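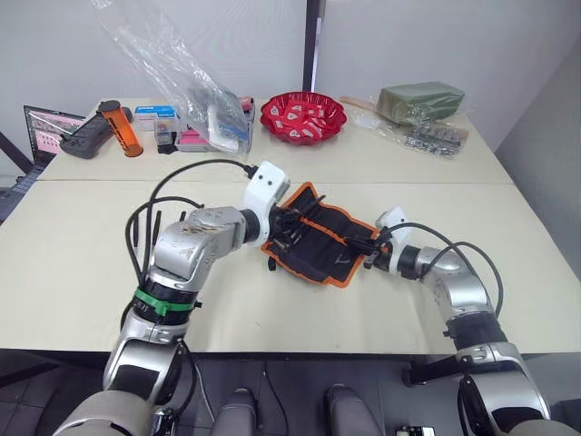
Ustudaの見学会に行ってきました！

印刷する｜メールで送る

前から気になっていた双腕ロボットのレンタルキット「Trerus」、その実機を触らせてもらえる見学会があると聞いて、7月の暑いさなかに出かけてきました。会場はUstudaの作業場が入っているKanekoビルの一階。うちからだと電車とバスを乗り継いで片道70分、しかもバスを一つ手前で降りてしまい、坂道を歩くはめになりました。行かれる方、降りるのは「入口」が付かないほうのバス停です(私は付くほうで降りました)。

受付は午後1時から。名前を書いて、首から下げる札をもらって、すぐ中に通されます。もっと展示会っぽい、のぼりとパンフレットの山みたいなのを想像していたんですが、ふだん使っている作業部屋にそのまま入れてもらう感じでした。白い壁の前に机をくっつけて置いて、奥のほうにはノートPCやら袋入りの部品やらがずらっと並んだまま。こういうほうが私は嬉しいです。きれいに片づいたデモ台だと、うちの散らかった机で動くのかどうか分からないじゃないですか。

さて、Trerusです。ざっくり言うと、腕2本とカメラ、それを動かすソフト「Piten」がひとまとめになって月ぎめで届くサービスで、組み立てと初回の調整には担当の方が来てくれるそうです。うちは小さな修理屋で、基板まわりの細かい仕事が多いので、ネジ締めや部品の受け渡しを手伝ってくれるなら、と半分本気、半分野次馬で話を聞いていました。

最初の説明は30分もなかったと思います。スライドは数枚でおしまい、あとは「動かしながら話しましょう」と机の前に移動。話が早い！腕は金属の地肌がけっこう見えていて、擦れた跡もちらほらあります。左の腕には鮮やかな緑のバンドが巻いてあって、遠くからでもどっちがどっちか分かるのは地味に助かりました(質問するとき「緑のほうの腕が」で通じるので、みんなそう呼んでいました)。

この日のお題は、精密作業用の工具ケースの扱い。黒い布にオレンジの縁取りがついた、くるくる巻いてしまうタイプのツールロールです。これを選んだのがちょっと意地悪でいいなと思いました。箱なら形が決まっているけれど、布は触るたびに形が変わるし、端はめくれるし、机の上で少しずつ斜めにずれていくし。両腕で布に手をかけて、位置を直して、中のピンセットに手を伸ばす。人間なら話しながらでもできる作業が、機械だとずいぶん難しくなるんですね。

見ていて最初に思ったのは「ゆっくりだなあ」でした。布の端に近づくところなんて、こちらが息を止めてしまうくらい慎重です。速さの設定は変えられるそうで、見学者がいるときは落としているとのこと。一度だけ速めの設定も見せてもらったら、今度は私が半歩下がってしまいました。うちで使うなら遅いほうでいいです、はい。

それで、面白かったのが手首のカメラ！頭の高さにあるカメラが机全体を見て、手首のカメラが指先のあたりを見る、という分担になっていて、Pitenの画面で切り替えながら見られます。全体の映像だと「ポーチに手を突っ込んでいるな」くらいしか分からないのに、手首の映像に切り替えたとたん、先が曲がったのや平たいのや、ピンセットの違いまで見えてくるんです。しばらく画面の前から動けませんでした。 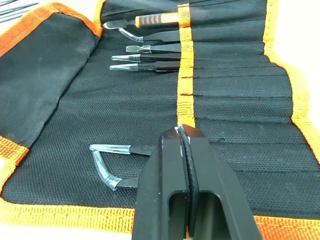
手首のカメラから見たツールロール。オレンジのバンドの上に指先、左下にはバンドから外れたピンセット。

黒いピンセットが黒い布の上にあるわけで、これは見分けるの大変だろうなと思って聞いてみたところ、やっぱり照明にはかなり左右されるそうです。先の金属のところは光ってくれるけれど、持つところは布になじんでしまう。重なって置かれていると、どちらを先につまむかでも迷うことがあるとか。そのへん、隠さずに話してくれるのは好印象でした。カタログだけ読んで帰っていたら、うちの暗い作業台にそのまま置くところでした(蛍光灯、替えないと……)。

Pitenのほうは、人が手本を見せて覚えさせるタイプのソフトです。この日のツールロールの作業用には、手本を396回分とったと言っていました。396回！思わず「全部手作業で？」と聞いたら、そうですよと笑っていました。ただ、これは布ものだから多めに必要だったそうで、トレイに並んだ部品をつまむくらいならずっと少なくて済むらしいです。どのくらい少ないのかは、ものによるとしか教えてもらえませんでした。まあそうですよね。

手本をとる体験もやらせてもらいました。これがもう、難しい！腕を自分の手のつもりで動かしているのに、奥行きがまるでつかめないんです。ピンセットをつまもうとして布ごと持ち上げ、下ろしたつもりが隣のポケットに引っかかり、気がつけば肩がガチガチ。隣でやっていた学生さん風の方は、すいすいバンドの下に通していて、若さか、ゲームの経験か、と少しくやしくなりました。三度目でようやく一本だけ抜けたときは声が出ました。上手にできた回だけ残して、私の布ごと持ち上げた回は消してくださいとお願いしておきました。

聞いてきたことをいくつか。

設置場所は、作業机がひとつ入る広さに加えて、腕の後ろに人が立てるだけの余裕が要るそうです。うちは後ろがすぐ棚なので、ここが一番の悩みどころ。

指先は交換できます。布用と小物用では当てもののパッドを変えたほうがいいそうで、交換用の指先は2組まで月額に含まれるとのこと。それ以上は別料金です。パッドは消耗品で、使っていると縁のほうから擦れてくるので、届いた日に予備の置き場所を決めておくといいですよ、とのことでした。

音は思ったより静か。会話のじゃまにはなりません。むしろ空調のほうがうるさかったくらいで、録音したメモを家で聞き返したら、ゴーッという音しか入っていませんでした。

故障したときは代わりの腕を送ってもらえますが、交換は自分でやるか、出張を頼むかを選ぶ形。ケーブルの取り回しも見せてもらいました。腕の外側を大きく弧を描いて這わせてあって、ひっかけそうだなと思ったのですが、ぴったり沿わせると曲げたときに引っぱられてしまうんだそうです。うちには配線をきれいにまとめたがる人間がひとりいるので、これは先に言っておかないと絶対に結束バンドで締められます。

料金表は当日もらえたものの、見学者向けの参考価格なので公開は控えてくださいとのことでした。感想だけ書くと、人をひとり雇うよりはだいぶ安く、趣味で借りるにはだいぶ高い。最短の契約期間がもう少し短ければ、その場で申し込んでいたかもしれません。ここは見学のあとのアンケートにも書いておきました。

で、うちに入れるかどうか。いまのところ、すぐには頼まないけれど、次の体験会には修理で実際に使っている部品を持ち込ませてもらう、という話になりました。持ち込みは歓迎だそうです。布ケースよりは簡単だと思いますよと言ってもらえたので、ネジと小さいカバーの類をまとめて持っていくつもりです。あとは棚を動かせるかどうか、まず寸法を測らないと。

帰りはちゃんと正しいほうのバス停から乗りました。途中の商店街で買ったコロッケがおいしかったです。店名を見てくるのを忘れたので、次回こそ。

関連する記事
・作業台の照明を見直す その1
・ピンセットの先が合わなくなったときの直し方
・Pitenの無料版を入れてみたメモ
・部品トレイ、結局どれがいいのか
・夏のお休みのお知らせ

当サイトでは、閲覧状況の確認のためにCookieを使用しています。引き続きご覧いただく場合は、Cookieの使用に同意いただいたものとみなします。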